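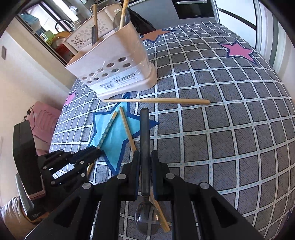 Fovgate gallery, March: the slipping fault

The Fovgate grippers spent most of March dropping cutlery, and this page is about that. We had signed them off at the Wirkley bench with smooth aluminium bar, which they held beautifully, and then moved to the flat on Ndlovu Street, where people own spoons. The task on paper is dull: pick up each utensil, put it in the holder, repeat. A spoon with a long dark grey handle like the one between the fingers ought to be the easy case, because there is plenty to get hold of and it doesn't roll. It let go on the way to the holder, bowl first, more often than any chopstick did.

Spoon, held upright. The log gives a firm grip right up to the moment of the drop, and for a good while afterwards as well. By its own account the gripper was still holding a spoon when we went to make tea.

Chopsticks, on the blanket. The plain ones and the one with the light blue print behave the same in the hand. In the log they do not, as somebody (me) had typed the closing width for the printed one in centimetres. That was a separate fault and took an afternoon of its own.

Holder, pale pink, still in its plastic film. The film stays on until we finish the comparison runs, so that early and late ones match. I have been asked about this at every meeting.

Cause, as far as we have got: the position reading from the right finger lagged behind the finger. When it closed on something slim, the reading arrived late, the log wrote down a width from a moment earlier, and the grip check passed on old news. Custosik, who supplied the encoder boards, sent a replacement and a polite note suggesting we check the cable. We had checked the cable. We checked it again, and it was the cable.

Damage was light. Most things fell onto a star-print blanket, which is a forgiving sort of test surface. The exception was a ladle that found the floor at four in the morning, after which we stopped doing runs at four in the morning.

On safety: the same late reading feeds the pinch limit, so a trapped finger would have been noticed late too. Please keep hands out of the jaws on any unit with the old cable. There are two left at Wirkley, both with red tape on the case, and neither should be used until it has passed three clean runs with a spoon. Aluminium bar doesn't count.

Pictures from the recabled runs will be added when there are some.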